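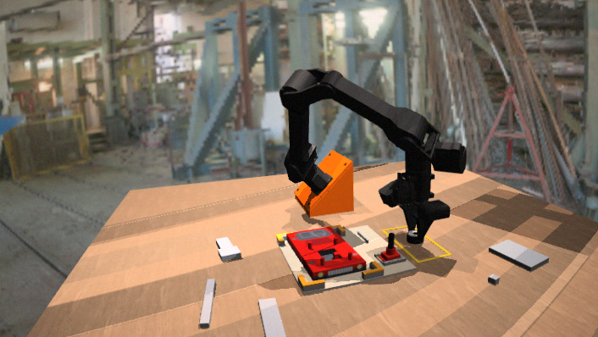
About Jenkins Street Woodworking School

Welcome, and thank you for stopping by! We're a small school on the second floor of the old Dosow shoe factory, and we teach ordinary people how to make things out of wood. Some of our students have never held a saw. Some have been at it longer than we have and come in because their garage is cold and they like the company. You're welcome either way, and if you've found this page because somebody gave you a gift certificate and you're a little nervous about using it, you're in good company there too.

How we got started

The school began in a rented garage behind the Stoto bakery, which meant that everything we made that first year smelled faintly of rye bread. We had 4 students, one decent bench, and a band saw that had to be unplugged before the bakery ovens came on at three in the afternoon or the whole building went dark. The first class was supposed to run six weeks and cover a simple bookcase. It ran closer to eleven, partly on account of the power and partly because we talked too much, and when it was over all of them asked what we were going to make next. We hadn't planned a next. We said "a stool, maybe?" and that was the beginning of the stool class, which we still teach every winter and which is still the one people write to us about.

We outgrew the garage and moved to Dosow two years later. The floors here are maple and slope a bit toward the river side, so if you drop a pencil you'll want to look for it under the north windows. The freight elevator works and we're very fond of it. Please close both gates, or it won't come when the next person calls it, and they'll have to walk down and get it.

What we teach

Most people start with First Bench, our beginner course. It meets for eight evenings, and you'll learn to measure and mark, to saw to a line, to sharpen a chisel and a plane iron, and to cut a joint that holds together. You'll take home a small step stool and, we hope, a habit of sweeping up as you go. We keep First Bench to ten people so that there's always somebody free to come and look when your saw starts wandering, as everybody's does in the second week.

After that there are a lot of directions to go. Chairs and Stools is for people who like round parts and odd angles. Boxes is for people who like small, fussy, quiet work (we say that with love, several of us are box people). Kitchen Things covers spoons, boards and rolling pins, and makes for a very cheerful Saturday, especially in November when everyone has presents on their minds. We also run a repair evening once a month, where you can bring in a wobbly chair or a drawer that sticks and we'll help you fix it yourself. Bring the loose pieces too, please, even the little splinters. You would be surprised how often a little splinter is the piece we need.

Our younger students come after school in spring and fall. They must be nine or older and able to reach the bench, with or without a platform. They use hand tools only, and they're often braver with them than the grown-ups are. Last spring's group built a marble run that went down the stairwell, and we left it up until the fire inspector came by and very kindly asked us to take it down.

How we like to work

We're patient people, and we've tried to build a patient school. There's no finish line at the end of a course and no grade. If you miss an evening, come to open shop and we'll catch you up. If your project isn't done when the course is over, you can keep it on our rack for a month and finish it when you're able, and if a month turns into two, just tell us so we don't give your shelf away.

We teach hand tools first, even to people who plan to use machines for the rest of their lives. You learn a great deal about a board when you have to push the plane yourself, and most of what you learn carries straight over to the planer and the table saw later. Anyone who would like to use our larger machines takes a short safety class first, no matter how much experience they have. We took it too!

As for wood, we buy most of ours from Cilel, a family sawmill an hour north of town, and they set aside shorter boards for us that would be awkward to sell otherwise. It's mainly ash, cherry and white pine. Beginners work in pine, and we'll tell you honestly that pine dents if you look at it hard. We like that about it. You learn to keep a clean bench.

The tool library

When we moved in, an older gentleman who was closing up his shop gave us three crates of planes and chisels, and that was the start of our tool library. It now holds 408 tools, each with a number stamped or tied on, and members may borrow two at a time for up to 19 days. (It was meant to be three weeks, but we wanted a couple of days to sharpen things before the next person came for them, and the number stuck.) Dull is fine when you bring them back. Rusty is less fine. If a tool gets chipped or broken while you have it, let us know and we'll show you how to regrind it, which is a nice thing to know how to do.

Membership and visiting

You don't have to be a member to take a class. Membership is $200 a year and gives you open shop hours, the tool library, a cubby with your name on it, and first pick of the course calendar when it comes out. If the cost is hard for you right now, please ask. We hold places in every course at a lower price, and you won't have to fill out anything or explain yourself to get one.

Visitors are welcome during open shop, most evenings after six. Come up the stairs on the Jenkins Street side, or take the elevator if stairs are a trouble, and ring the bell hard, since we may have a machine running. Wear closed shoes, tie back long hair, and leave your good sweater at home. There's coffee on the shelf by the sink, and the blue mugs are for guests.

We'd love to show you the place.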